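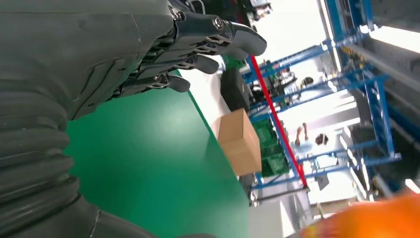

Packing a shelf's worth of small goods for storage or shipment goes faster when the work surface, the cartons and the crates each have a fixed place before the first item is handled. The layout used on this page is a single packing table with the outgoing containers kept beyond its far edge, off the work surface. A bright green tabletop like this one suits the job, as white labels, brown tape ends and black screws show up against it. The closed cardboard box and the stack of green plastic crates stand next to each other past the edge of the table, and the top stays free for sorting and wrapping.

Print this page | E-mail this page

Posted in September by the Workshop Pages editor

Search this site Enter keywords Go

Setting up the table

Clear the top and wipe it down. Grit left on the surface ends up in the tape. Mark off three zones with masking tape: incoming on the left, wrapping in the center, finished on the right. Left-handed packers should reverse the order. The wrapping zone needs to be at least twice the width of the largest carton in use.

Tape, marker and knife go in a tray at the back of the wrapping zone. Return the knife to the tray with the blade in after every cut. Paper stays on a roll under the table or on a bracket at the end. Loose sheets on the top get buried.

Carton or crate

Use a carton when the contents are leaving the building, or when they will not be opened again for some months. Use a crate when the contents will be picked from, returned or counted. Crates with ribbed or grid sides let air through and can be checked without unstacking, but small parts fall out of them. Line the crate with a flat sheet of cardboard if anything going in is smaller than the openings.

Do not mix the two in one stack. A carton under a crate takes the load on the crate's rim and will crush along that line.

Making up the carton

1. Fold the short bottom flaps in first, then the long flaps over them.
2. Run one strip of tape along the center seam and carry it up each end by the width of your hand.
3. Run a second strip across each open edge if the load is heavy. Two strips on the center seam are no substitute for this.
4. Turn the carton over and press down on the inside of the bottom with a flat palm. If the seam opens, strip the tape and start again with a new piece.
5. Lay crumpled paper in the bottom before loading.

The cartons in the Zirnska range have a printed fold line and go together without a square. The Lusa blanks do not, and the first fold should be made against the table edge.

Loading

Heavy items go in first and toward the middle. Fill the corners before the center of each layer. Put a cardboard divider between layers, cut slightly short so that it lies flat. Stop loading about a finger's width below the top, then fill the gap with paper until the flaps close under light pressure. A bulging lid will not stack, and a sunken one folds in when another carton is placed on it.

For mixed small parts, bag each type separately and put the label inside the bag with the text facing out. Some 800 parts of screw size will fit in a medium carton by volume, but the weight is the limit. Weigh the carton before taping it.

Closing and labeling

Tape the top in the same way as the bottom. Put one label on the lid and one on a short side, never across the seam. Write the following on both:

- contents, by type
- date packed
- shelf or destination
- packer's initials

Use a marker that has been tested on the tape you have. The Wikström tape has a slick face, and ink needs a minute to set before the carton is moved.

Stacking crates

Check that each crate is turned the same way before it is set down. Most ribbed crates lock at the corners in one direction only and will sit slightly high in the other. Rock the top crate by hand; any movement means a corner is not seated. Limit a stack to 7 crates on a level floor, fewer if the contents are heavy. Place the stack far enough from the table that a crate can be lifted off without dragging it over the tabletop.

Cartons should stand next to the crates with the labeled side facing the table. A taped carton can be laid on its side only if it was packed tight and contains nothing that can leak.

End of session

Move finished containers out of the packing area before bringing in another batch. The Hasadov shelving sheet, where it is in use, should be filled in at the table while the labels are still in view. Empty the tray, check the knife is closed, and peel up any zone tape that has started to lift.

Print this page | E-mail this page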